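2023-11-05
Notebook, glass and mirror navigation (the Cometti base)

Picking up where I left off, which was in the middle of complaining about the depth sensor. I still think the complaint is fair! But I've now spent enough evenings with the logs that I can say what's going wrong in words a person could follow, so let me get it down before I forget half of it.

Short version for anyone skimming: the robot sees a room inside a glass door, the room looks deep, and the planner believes it. We knew that in October. What I didn't appreciate is how much worse it gets after dark. In daylight you get a mix, some of what's really behind the glass and some of what's bouncing off it, and the two disagree enough that the depth network gets nervous and its confidence drops. At night, with the lights low on our side and nothing lit on the other side, the reflection just wins. The network gets one clean, consistent, completely wrong room and it is very, very happy with it.

So the idea (Serpil's idea first, I just kept poking at it until it ran) is to stop asking the network whether a surface is glass. It's bad at that. Ask it something it's good at: is that me? The base knows its own shape. It knows where its column is and how it's turned. If there's a patch of the camera view that looks like a Cometti base seen from the front, and it's facing us, and when we turn it turns the mirrored way, then there's a reflecting surface halfway between us and it. That's all. You get the plane of the glass for free from the midpoint, and you can write it into the map as a wall before anybody gets near it.

I'm calling this the self-sighting check in the code. Hsin-yi wants a better name. She can have one when she's fixed the logger.

How it works right now, for my own benefit next month:

The detector looks for the base shell and the column together. Shell alone was a disaster, it fired on a glossy trash can and on somebody's suitcase. Once we asked for both parts in the right arrangement it settled down a lot. When it fires, we take the estimated distance to the "other" robot, halve it, and drop a plane there at right angles to the line between us. Then we wiggle. The wiggle is a small turn left and back, and we look at whether the sighting moves the way a mirror image should. Two sightings that agree and the plane goes into the map. One sighting and it gets parked as a maybe, which slows the base down near it but doesn't block it.

I went back and forth on two. Three is safer on paper. In practice by the time you have three you've usually rolled a good way toward the thing, and the whole point is to know early. Two plus the slow zone feels right. I'd like someone to argue with me about it.

The good test bed for all this has been the apartment runs. A proper lab has white walls and even light and basically no personality, and the check works beautifully there, which tells you nothing. An apartment at night is a different animal. You've got dark wooden door frames next to big panes of glass, frosted bands, lettering on the glass, a window reflected inside the door so that the city lights look like they're way off down a hallway. All of it pulls the depth estimate in a different direction.
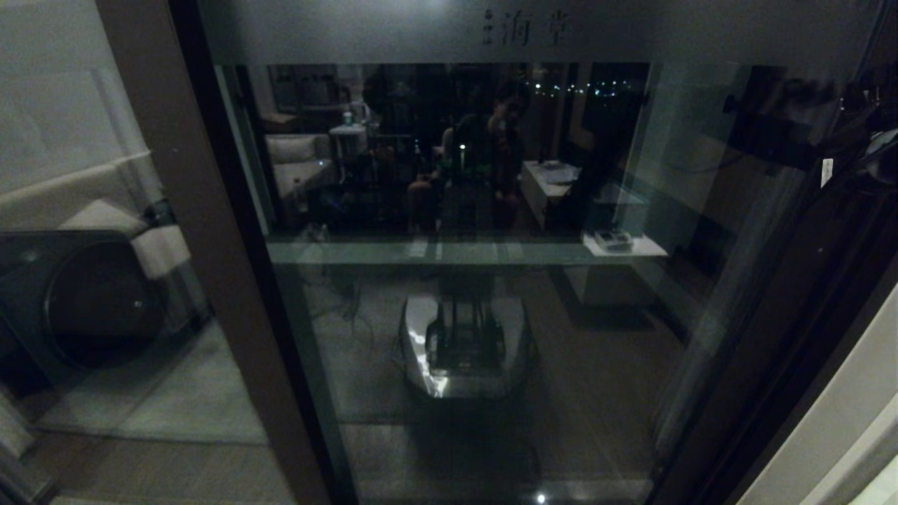
Serpil Sezer's objection, which she has now made twice, is that the check is only as good as the robot's view of itself, and if the base drops out of sight behind a sofa or below the edge of the glass we're right back to believing in the fake room. She'd rather see it treated as one vote among several.

She's right, and I've been grumpy about it for a week. The place where it bites is glass that starts high. A door that runs nearly to the floor gives you the shell and the column and everything's lovely. A window with a sill at sofa height gives you, at best, the top of the column, and the detector won't fire on that because I told it not to. I could loosen it, but then we get the suitcase back.

Her suggestion is to bring in the printed stuff as a second vote. Glass doors and partitions often have something on them, characters or a logo or a frosted strip, and those sit on the real surface. The reflection sits behind. So if you can get a good depth on the lettering and a very different depth on what seems to be around it, you've got a surface. A door that says 海棠 on it is doing you a favor, basically, even if nobody on the robot side can read it. (Crabapple, I'm told.) I like this a lot. It doesn't need the robot to see itself at all, and it should work at heights where the self check gives up.

The trouble is getting a good depth on the lettering. It's thin, it's dark, and at night it's dark on dark. The stereo pair smears it into whatever is behind. I tried cropping tight and matching only the edges, and it helped some, then fell apart when the base was moving at anything over a crawl. Exposure, I think. I haven't proved that.

Numbers, such as they are. The replay set from the night runs is 2,717 frames, pulled from logs and scored offline, so no robot was risked in the making of this table that I'm not going to type out. With the old pipeline, 33 of those frames have the planner laying a path straight into a reflected room. Bad! With the self-sighting check on, that drops to 2. I looked at both of those by hand. In one the turn had blurred the column so much that I wouldn't have called it a robot either. The other I can't explain. The shell is clear, the column is clear, the detector fires, and then the plane gets placed behind us. Behind us! That smells like a sign flipped somewhere in the transform and I'm a bit scared of what else it's touching.

Before anyone gets excited: it's a replay set. The frames next to each other are nearly the same frame, so the count makes it sound like more evidence than it is. And I picked the logs. I tried to pick fairly, but I picked them knowing there were reflections in them, so there's almost nothing in there to tell us how often the check invents a wall where there's open space. That's the number I want next, and it's the one I'd be asking for if this were somebody else's notebook.

Something else that surprised me: people. When there's a person in the reflection, the tracker happily starts a track for them on the far side of the glass, and the social layer plans a nice polite path around someone who isn't there. Once the plane is in the map we can mirror the track back to our side, and then it lands where the person really is, which is behind the robot, where we have no coverage at all. So the glass gives us a rear view. I didn't set out to build a rear view mirror but I'm keeping it. Hsin-yi Huang has dibs on writing that part up, she spotted it first in the Relarville logs and I told her it was a bug.

Little lights are a nuisance in the same way. A tiny LED shows up in the glass as a bright point and the feature matcher adores it. Two or three of those and the localization starts leaning on landmarks that live in the fake room. Once the plane is confirmed I throw out anything matched beyond it. Crude, but the drift near big doors got visibly smaller on replay. I should plot it properly instead of saying "visibly."

Things I tried that went nowhere, so that I don't try them again:

Polarizer on the head camera. Works great at one angle, and the robot is never at that angle.

Turning on the base's own status light and looking for it blinking back. Fun, and it did find glass. It also found the TV, the oven door and a framed poster, and technically it was correct every time, but the blink rate fights with the camera rate and I got tired of tuning it. Might come back to it for the high windows, if I can move the light up the column. Putting a question mark here. ?

Asking the Ekinci segmentation model for a "glass" label. It labels the frame of the door really nicely and then calls the pane "room."

To do, in the order I'll probably do it:

Find the flipped sign. Do this first, don't be clever.
Build a no-glass replay set from the Lillville runs and count the phantom walls.
Edge-only depth on lettering, with the base stopped, then creeping, with exposure locked both times.
Ask Serpil how she wants the votes weighted, and write down what she says this time.
Rerun the wiggle with a smaller turn. The current one looks like the robot is having second thoughts.

Also the log disk is nearly full again. Moved the October raw files over to the shared drive, left the replay set where it is, so please don't rename that folder, the scoring script has the path typed right into it.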